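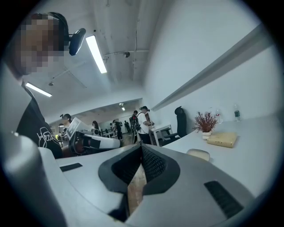 About us

Zorent works on one research question: how much of a manipulation skill can be learned from hand-held gripper recordings, before any robot arm has been switched on. We publish the method, maintain the tools that go with it, and run trials for partner labs. The office and the recording space share a floor, and most of the staff record as well as write code.

What we work on

Teleoperation gives clean data, with joint positions, commanded forces and camera frames all coming from the machine that will later run the policy. It is slow, and it ties every recording to a place where an arm is bolted down. Hand-held recording removes the arm. The operator carries the end effector and performs the task directly, and the gripper pose is recovered afterward from the wide-angle view and the inertial log.

The cost shows up later. Hand-held recordings contain motions that an arm cannot reach, speeds that it cannot follow, and pauses that mean nothing. Pose recovery drifts in rooms with plain walls and repeated ceiling fixtures. A policy trained on the raw recordings inherits all of this. Our research is on the step between recording and training, where those faults can be measured and either corrected or removed.

The Prerkley method

Prerkley is the name of our filtering and retiming procedure. It takes a set of hand-held recordings and a kinematic model of the target arm, and returns a training set in which every trajectory can be executed by that arm. It runs in four stages.

Pose check. Each recording is tracked forward and backward in time. Where the two tracks disagree by more than a set tolerance, the segment is marked. Short marked segments are interpolated. A recording with a long marked segment is dropped whole, and the reason is written to the log.

Reach check. The tracked gripper path is placed in front of the target arm at a grid of base positions. A recording passes if at least one base position allows the entire path without a joint limit or a self-collision. The chosen base position is stored with the recording, because several tasks turn out to have only a narrow band of usable positions.

Retiming. Operators move faster than most arms when crossing free space and slower than needed when lining up for a grasp. Prerkley stretches the fast sections to the arm's velocity limits and leaves the sections near contact alone. Early versions also compressed the slow sections. We removed that after it damaged insertion tasks, where the hesitation before contact carries information about alignment.

Finger state. Gripper opening is read from the position of the two fingers in the view. The reading is then aligned with the pose track, and the remaining offset is reported for each recording. We do not correct offsets above the tolerance. They usually point to a clock fault in the recorder, and the whole session is reviewed.

The output is a plain directory of trajectories with a report file. There is no learned component in Prerkley, so a given input always produces the same output. Partners have asked for a learned quality score several times. We tested two and kept neither in the release; both scored smooth recordings highly whether or not the task had been completed.

Current result

Our main internal benchmark is a tabletop placing task. The operator picks up a small container, turns it upright and sets it on a marked area. The training pool for the current comparison holds 325 recordings, all made with hand-held grippers. Two policies of the same architecture were trained, one on the full pool after pose recovery only, the other on the set returned by Prerkley.

Each policy was run for 90 trials on the same arm, with the container starting in positions drawn from one fixed list. The policy trained on filtered data completed more trials and triggered far fewer protective stops. Most of the improvement came from the reach check. With retiming switched off, the completion rate fell only slightly, while the number of stops rose. With the pose check switched off, training still converged, but placement error grew toward the edges of the table.

The result has limits, and we list them in the same place as the result. One arm model was used. All objects were rigid. The operators were trained staff, and their recordings are more consistent than those from a first session. We have begun to repeat the comparison with new operators, and the early sets show a higher rejection rate at the pose check, mainly from fast wrist rotation.

Failures we see most often

Grasp from the wrong side. A person will reach around an obstacle in a way that no fixed base allows. These recordings look fine on playback and are rejected by the reach check.

Late closing. The fingers close while the gripper is already lifting. People get away with it because they feel the object. The policy copies the timing and drops the part.

Scene change during recording. Someone walks through the view, or a chair is moved. Tracking normally survives a person crossing the background. It survives less well when a large nearby surface moves, and furniture on wheels is the usual culprit.

Tools

Zavel is the recording log. It holds the session list, calibration files, operator notes and the rejection reasons written by Prerkley. Every recording can be traced to the calibration it was processed with. When a calibration is replaced, Zavel lists the recordings affected and queues them again.

Shenoy is the playback viewer. It shows the recorded view next to the simulated arm following the retimed path, with the finger opening plotted underneath. It was written for debugging and still looks like it. Most of our reviews happen in Shenoy, since a fault in the joint path is easier to find there than in the numbers.

How a recording session runs

A session is 30 minutes of recording followed by a break. Longer sessions produced more recordings and a lower pass rate, so the limit stayed. Calibration is done at the start and repeated after any knock to the gripper. The operator performs the task at a normal pace and does not try to move like a robot. Attempts to imitate an arm gave stiff paths with extra stops, and they passed the reach check no more often than ordinary ones.

Failed attempts are kept and labeled. They are left out of the placing benchmark but are used in separate work on recovery, where the policy has to regrasp after a slip.

The first 20 recordings of any new task are processed before the rest are made. If the rejection rate is high at that point, the task layout is changed. Moving the start position or turning the target area has often been enough.

Working with partners

We take on method trials with university groups and with companies that already run an arm. A trial needs a kinematic model of the arm, a written task definition and someone who can run the evaluation on site. The partner keeps its recordings. We ask for permission to publish rejection statistics by category, without images.

We do not sell grippers or offer recording as a stand-alone service. Groups that only need data are usually better served elsewhere, and we will say so on the first call.

Prerkley reports include every recording submitted, with its outcome at each stage. A partner who disagrees with a rejection can open that recording in Shenoy and change the tolerance for its own set. The changed tolerance is then printed at the top of the report.

Visiting

Technical visits are held on Tuesday afternoons by arrangement. Please send the arm model and a short description of the task beforehand. Visitors who would like to record should allow time for calibration and one full session.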